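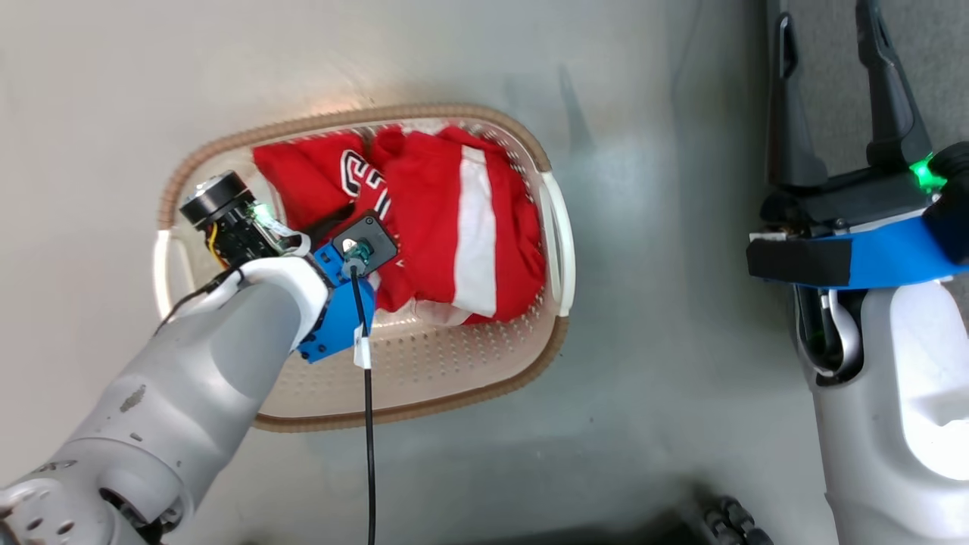

The red jersey had been to every home game the Drillville Dippers ever lost, and I loved it more than anything else I owned.

Laundry night was my favorite night! I know how that sounds. But I lived in a building with a good washer, and by six in the evening the whole fourth floor smelled like soap, and I got to put on the radio and sort.

Socks went first. Then towels, then the gray things, which were most of my things. The jersey always rode in the basket by itself, like a guest – I'd ruined 70 dollars' worth of white shirts learning that lesson, and I'd do it again for a red that bright.

My neighbor in 412 was already at the machines when I got down there. She had a bottle of Givard stain remover under one arm and she stared at my basket for a long second.

"Is that a Dippers jersey?"

"It is!"

"Nikeo arena? The last season?"

"I was at the last game," I said. "Over 800 people, and every single one of us stood up for the final minute. We were down by thirty."

She put the bottle on the dryer. Then she dug through her own pile, past sheets and a bath mat and what looked like a whole winter of sweaters, and came up with another one. Same red, same white stripe, washed so many times it had gone soft as a dishrag.

"Section six," she said. "I had the cowbell."

I'd heard that cowbell! I'd heard it for four straight winters and never once seen who was ringing it.

We put both jerseys in together, cold water, inside out, and sat down on the bench to watch them go around.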